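Ikdale House — Laundry and Linen Working Group
Minutes, March

Present: Thodoris Liapis (chair), representatives of Sonden and Collado

1. Minutes of the previous meeting were approved.

2. Laundry room. The white basket will stay on the small cabinet — the group saw no need for a larger one.

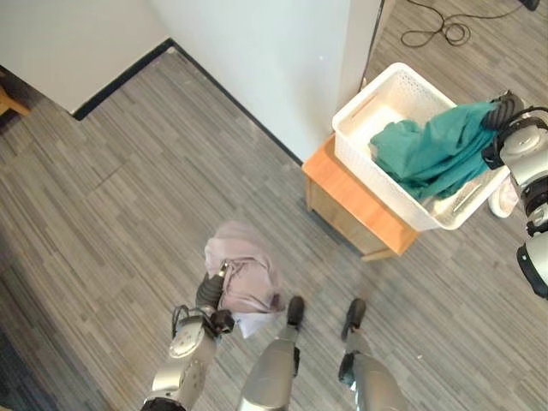 Photo: Collado

The carpet tiles remain until the lease review. A budget of $800 was approved for shelving.
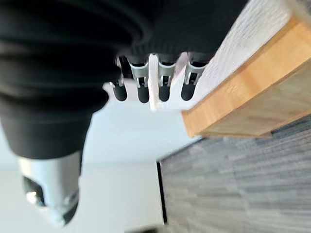 Hand towels are to be reordered from Tekon. The order form will use black and silver, the colors of the fingers in the photo, for its headings. Mr. Liapis will submit it.

Adjourned.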